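Accueil
Catalogue
Accessoires de table et de bureau
Ensemble pot grillagé et gobelets, collection Jarncombe

Référence : Jarncombe 51
Disponibilité : sur commande, départ de l'entrepôt de Plosville
Conditionnement : voir tableau des lots en bas de page

Présentation

L'ensemble Jarncombe 51 est destiné aux salles d'activités, aux espaces d'accueil et aux établissements d'enseignement. Il associe un pot cylindrique en maille métallique noire et des gobelets en plastique de couleur. Le pot reçoit habituellement stylos, règles et ciseaux ; retiré de cet usage, il peut servir de socle pour les exercices d'empilement et d'équilibre prévus au livret pédagogique Drendau.

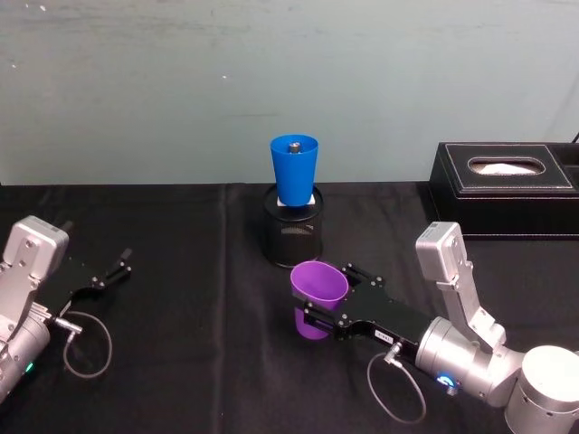

Les gobelets sont proposés en plusieurs coloris, dont le bleu et le violet. Leur forme légèrement resserrée vers la base en permet le rangement les uns dans les autres. Ils ne sont pas destinés au contact alimentaire. Le pot grillagé est fourni monté et ne requiert aucun outillage.

La nappe noire, la boîte à mouchoirs et les petits accessoires ne font pas partie de l'ensemble. La nappe figure au catalogue sous la rubrique Textiles de table. L'établissement peut également utiliser tout revêtement uni, de préférence mat et correctement tendu.

Conseils d'installation

Placer le pot sur une surface plane et stable, à distance du bord de la table. Lorsqu'un gobelet doit être posé en hauteur, intercaler une cale entre celui-ci et le pot. Le livret Drendau indique les configurations admises selon l'âge des participants ; l'ensemble ne convient pas aux enfants de moins de 3 ans. 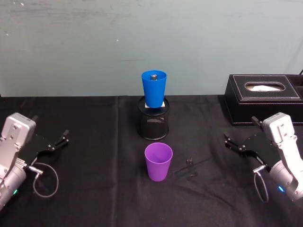
Gobelet bleu en position haute sur le pot grillagé, gobelet violet posé devant.

Entretien

Les gobelets se lavent à la main, à l'eau savonneuse. Le pot se dépoussière à l'aide d'une brosse souple ; l'emploi de produits abrasifs est à proscrire. Laisser sécher complètement avant rangement.

Lots et livraison

Lot découverte : un pot, 7 gobelets
Lot collectivité : composition établie sur devis, à partir de 70 gobelets
Gobelets au détail : par coloris, selon stock

Les commandes reçues avant le vendredi midi sont traitées la semaine suivante. La livraison est assurée par les transports Pretorius. Toute réserve relative à l'état des colis doit être portée sur le bon de livraison en présence du chauffeur.

Contact

Service des collectivités, Plosville
Responsable de la gamme : Dalia Org
Les demandes de devis sont à adresser par écrit, accompagnées de la référence de l'article et du coloris souhaité.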